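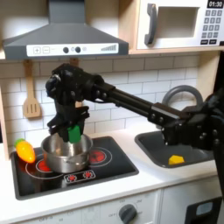 Toy kitchen, white counter, pot on the stovetop

Irnville Parents Board > Home and Yard > Painting a second-hand play kitchen

prudia_mum
5/30/22
We picked up a used play kitchen for our youngest and the cupboard doors are a colour I can't live with. I want them a soft grey. Do I have to sand back to bare, or is a light scuff and primer enough? Budget is $90 including brushes.

gumboot7
Light scuff, wipe down, primer, two thin coats. I did ours in a weekend and it has held up for four years.

Brandão Rd
Disagree on the weekend. Dry to touch and cured are different things. I gave mine back to the kids after two days and the doors stuck to the body, then pulled the paint off in strips. Leave it 16 days at least.

gumboot7
Depends on the paint. Mine was water-based enamel and the weather was warm. Sixteen days is overkill.

Brandão Rd
Read the tin. Mine said seven days before light use, and a toddler is not light use.

OverTheFence
Take the doors off first and label the hinges with tape. I mixed mine up and one door never closed properly again. Also check the tin says it's suitable for toys. The hardware store in Prudia will tint a sample pot to any colour, but ask for enamel — the wall paint samples mark if you look at them.

prudia_mum
Thanks all. Are foam rollers okay or should I brush?

gumboot7
Foam roller for the flat parts, small brush for the edges.

Brandão Rd
Agree with that one. Sand lightly between coats too, 240 grit or finer.

prudia_mum
Bought enamel and primer, came in under budget. Doors are off and labelled. Birthday is in late June so I'll leave them in the garage until then and favour the longer drying time.

gumboot7
Fair enough. Keep the lid off the garage dust — an old sheet over a clothes horse works.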